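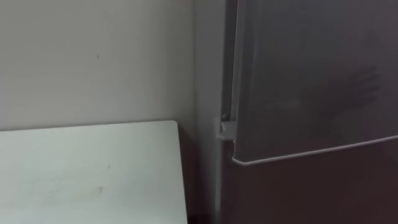 Brorlow field term, notebook entry, October 25, 2022. Second try at the shared-house budget for the exchange students going to Rukura next intake. The September version assumed everyone would eat at the college dining hall, and the returning group told us that lasted until the first late lab. So the budget now has a kitchen line. I've put down one tall fridge per flat, the dark grey sort standing against the white wall, and left the rest of the kitchen gear to the landlord's inventory. Rent stays as quoted in the housing office letter. Bond is a separate line because the students kept adding it to the first month and then panicking.

Worked through the costs again with the returning students' diaries beside me. Groceries were the worst guess in the old sheet. Two of them shopped weekly at the market and spent well under what we allowed, one bought lunch on campus every day and went over by the third week. I've changed the sheet so each student fills in their own pattern first and the total comes after. The allowance is still one figure, 600 per month, with 700 for the month they arrive. The extra covers bedding, a SIM, the transit card and whatever they forgot to pack. Have not included the weekend trips. Anyone who wants to go up to Tesfamariam pays for it themselves and should be told that at the first briefing, well before they're standing at the bus station.
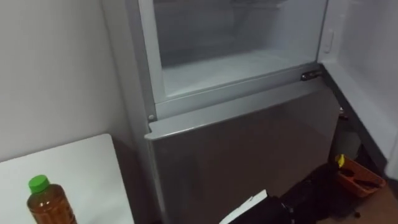

Krystyna Adamczyk

Insurance next. The policy wording covers belongings in a locked room but is vague on common areas. I rang and was told a shared kitchen is a common area even if the flat door locks. Want that in writing before it goes in the handbook. Until then the line reads "keep valuables in your room" and nothing more.

Checked the Brorketero booking tool against last year's dates. It still won't accept a stay that crosses the calendar year unless it's split into 2 bookings, and the second one drops the student rate. Workaround is the same as before: book both halves in one sitting, then email their desk with both reference numbers and ask for the rate to be matched. Takes them 7 days to answer. Noted on the checklist so the students don't leave it to the last week.

Visa appointments – the consulate has moved to online slots only. They come up in the morning and go fast. Riet De Smet has a saved search and will pass on openings to the group as she sees them. She also wants the bank statement requirement explained properly this time. The old handout said "recent" and one student brought a statement that had been fine when printed and was out of date at the counter. New wording gives the limit in days, copied from the consulate page, with a note to check the page again the night before.
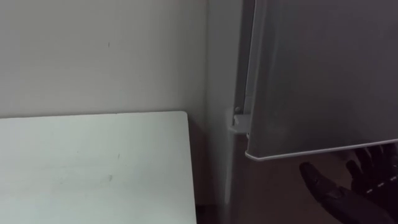 Wall, table and side of the fridge.

Went over the arrival day plan with Riet. Last time we had everybody on the one airport shuttle and it left with three still in the customs queue. Changes:

- shuttle held until the whole list is ticked off, or a second one called
- house keys handed over at the flat, not at the airport
- flatmates sign the condition report together, same evening
- phone number for the on-call staff member printed on paper as well as emailed

The condition report was the thing the housing office complained of most. Half came back blank.

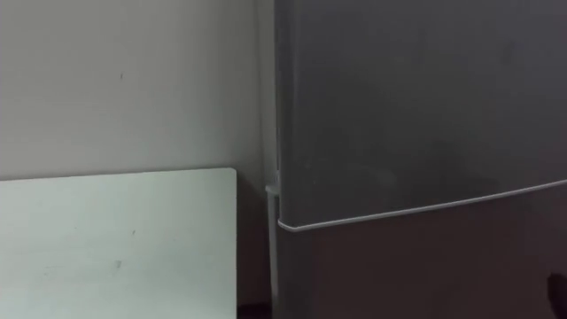
The other half came back with "all good" written across the top. I've cut the form to a single side and put the signature box at the bottom so they have to get past the questions to reach it. Riet thinks they'll still write "all good". We'll see with this group.

To do: get the insurance answer in writing, send the budget sheet to Riet for checking, ask Brorketero if the cross-year problem is ever getting fixed, update the packing list (plug adaptors, the old one names the wrong type). Course approval forms are still sitting with the faculty. I'll chase them after the briefing room is booked.

Last updated by K. Adamczyk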